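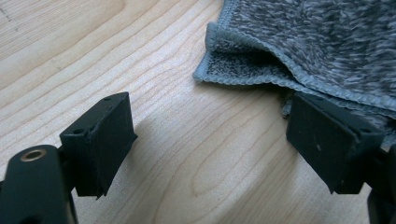
According to Nikolaidis, the pads are what wear out first, and a kit that lets a shop swap them in a few minutes is worth more than a faster motor. The comment was one of several posted under the notice for Stolus, a two-finger gripper kit that Bristdale put on sale this week.

July 13, 2023. Stolus is sold as a hand-held tool and as an arm-mounted unit, and both versions use the same fingers and the same pads. A buyer can work out a grasp by hand at a table, then move the fingers over to an arm without changing the contact surfaces. Bristdale says that was the request it heard most often from customers of its earlier kit, which came only in the arm version.

The basic hand-held kit costs $300. It includes the grip, one pair of fingers, two sets of pads and a bag of screws. The arm-mounted version costs $1000 and adds the motor, a cable and a mounting plate. Extra pads are sold in packs of 3 pairs. No camera is included with either version, though the grip has a bracket for one.

The kit is aimed at small shops and labs that handle soft goods: towels, cleaning cloths, bedding and work clothes. These are harder to pick up than boxes or bottles. A folded towel has more than one edge, and a gripper that closes too high takes the top layer and leaves the rest. Long pile can also hide the hem. Bristdale recommends approaching from the side at a low angle and closing slowly, and the manual gives most of its pages to folding and unfolding.

Siltwood, a linen service that tried the kit before it went on sale, ran it through 143 towel folds using the hand-held version. Its written review calls the grip comfortable and the pads firm enough for thick cloth. It was less happy with the screws, which are small and easy to lose, and with the trigger, which it found stiff at the start of a shift. The review also says lint should be wiped off the pads between batches. Siltwood has ordered the arm-mounted version for its folding room but has not said how many units it will take.

Bristdale says a softer trigger spring is being tested and will be sent free to anyone who has already ordered. A narrower finger for napkins and small cloths is planned for October. The price has not been set.

Orders are being taken through the Bristdale website. The hand-held kit ships right away, and the arm-mounted version has a wait of several weeks. Both carry a one-year warranty that covers the fingers and the grip. Pads are treated as wear items and are not covered. Kits can be returned within 30 days if the pads have not been cut or glued.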